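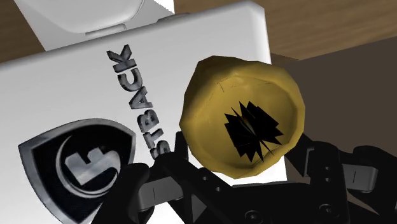 2. Rejected Takes

Arne Haberkorn kept the rejects in a folder of their own, against the written procedure at Fovance, which said to delete them at the end of each shift. By February the folder held 42 takes. Most had the same fault. The bowl was approached well, the fingers came down on either side of it, and then the operator stopped to think. The recorder kept the pause. A learning system given enough pauses will pause.

"Cut the pauses out," said Torben Sauerland, who paid for the disk space.

"Then the arm jumps."

"By how much?"

"Enough to see."

Sauerland wrote this down and went back upstairs.

The task was called Clalham, after nothing in particular. One operator, one simulated room, one instruction per take. The instruction for the afternoon was to put the yellow bowl down clear of the white box. A take was good if the bowl ended upright, the box had not moved, and the operator had not let go of the controller. Haberkorn graded them himself, at double speed, with the sound of the ventilation for company.
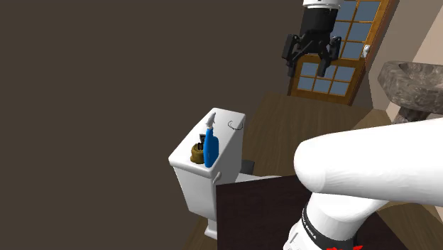 Birgit Lammers had been the best operator on the project, and Haberkorn had all her sessions. She drove the arm the way other people close a drawer. He had never met her; she had left for Thiele the week before he started. In the bathroom takes she would bring the open gripper in front of the glass-paned door and from there go straight to the work. The toilet tank with the blue spray bottle on its lid did not interest her. Other operators drifted toward it. They were told to ignore anything not named in the instruction, and they ignored it at a distance that got shorter every hour.

Take 24 was hers, and it was in the reject folder. He did not remember putting it there. The grade field said "no fault" and "reject" together, a combination the form was supposed to refuse.

He played it at normal speed. The bowl was lifted, carried, and set down clear of the box. The fingers opened. The take should have ended at that point, and the recorder showed that she had not pressed the key. For eight seconds the arm held still. Then it went back, closed on the bowl, raised it by 2 centimeters, and lowered it onto the same spot.

He checked the positions in the log before and after. They matched to the last digit.

At five Sauerland came down for the count. Haberkorn gave him the figure for good takes and the figure for bad ones.

"And the folder?"

"Forty-one," said Haberkorn, and moved take 24 across to the training set.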